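Last updated: May 2025
Reading time: 2 min

Trenberg opens orders for Okeo two-arm bench kit

Sturkwood – Trenberg has today opened orders for Okeo, a two-arm bench kit for teams who want to get robot arms handling ordinary household items without building the whole rig from scratch. First units go out to small labs, colleges and product teams. Orders through the Trenberg sales desk, same as before.

What you get: 2 arms, each on its own mounting plate, with grippers fitted. Clamps. Rails. Cabling, cut to length. Setup software and a printed guide of 11 pages, which we have tried hard to keep short.

The kit has been on trial since February at the Hutchins workshop, where it has been put on kitchen sorting jobs. Measuring cups mostly. They are a good test – thin handles, round bowls, shiny plastic, and they never lie the same way twice. Anyone who has tried to teach a gripper to pick up a spoon-shaped thing off a flat table will know the problem.
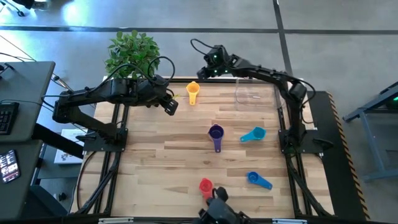 Okeo at work on the measuring cup job, one arm mounted on each side of the bench.

"We wanted a thing you could put on a bench and start using before lunch," said Darnell Wojcik, product lead for Okeo at Trenberg. "The people we talk to have plenty of ideas for what the arms should do. What they dont have is a spare month for brackets and cable runs. So we did the brackets and cable runs."

Setup is in 4 stages: fix the plates, clamp up, connect, run the check routine. The check routine moves each joint in turn and flags anything out of line. It can be run again at any time, and we suggest doing so after the bench has been shifted. Two people for the lifting, please.

New in this version – a revised wrist housing, longer cable loops so the arms can turn further without pulling, and software that lets a user save a job halfway and come back to it. The last one was asked for by nearly everybody on the trial. Grippers can be swapped with a hand tool. Spare fingertips are in the box. 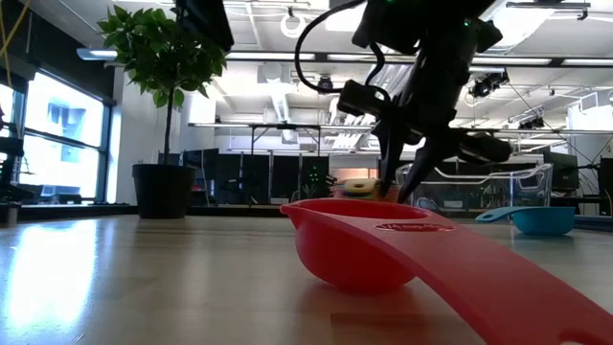 Gripper fingers pointing down behind a red measuring cup, blue cup further back.

Okeo is not meant for heavy loads or for food lines, and it isn't sold as such. It is a bench kit for light objects. Users will need their own table, a solid one, and a computer that meets the spec in the guide. Training is offered as a half day, on site or at Sturkwood, booked seperately.

Trenberg has set aside parts for a first run of 2000 kits. Trial customers get first call on these, then orders in the order they come in. Existing customers with the older single-arm bench can keep their plates and rails and buy the second arm only – ask the sales desk for the upgrade sheet.

Demo sessions at the Hutchins workshop can be booked by phone or email. Bring your own objects if you like, small and light ones.

Press contact: Darnell Wojcik, Trenberg, Sturkwood. Spec sheet and price list on request.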